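# Lonlow packing room moves to plain boxes for Pidham orders

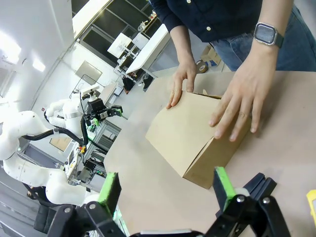
The Lonlow packing room has stopped using printed cartons for its small household orders and switched to plain brown corrugated boxes in a single size. The change began in January with deliveries to Pidham and now covers the Flanach route as well.

Until this winter the room kept eight carton sizes on the shelves, most of them printed with the old Lonlow name and address. Packers often had to try two or three before an order fitted, and the larger ones went out half full of paper. The last of the printed stock was used up before the Pidham orders started.

The new boxes come flat from Ghorbani, a packaging supplier, in bundles of 40. They are folded at the tables and closed with one strip of paper tape along the top seam. Packers are asked to press the flaps down by hand before taping, as a raised corner can catch on the next box when they are stacked. Glassware still gets a second layer of card inside.

In the first month the room sent out 494 orders in the new boxes. The storage shelf holds 900 flat boxes when full, and the next delivery is due when the stock falls below half of that.

Customers will see a few small differences. The address label now goes on the top, to one side of the seam, and the packing slip is inside – the plastic pouch that used to hold it has been dropped. Boxes can be flattened and put out with household cardboard, tape included.

Returns can be sent back in the same box. Anyone who still has a printed carton from an earlier order may use that too, as long as the old label is covered.

Large items such as lamps and folding chairs are not affected and will keep their own packaging. Collection from the Lonlow counter stays open until 4 p.m., and orders picked up there can be handed over without a box on request.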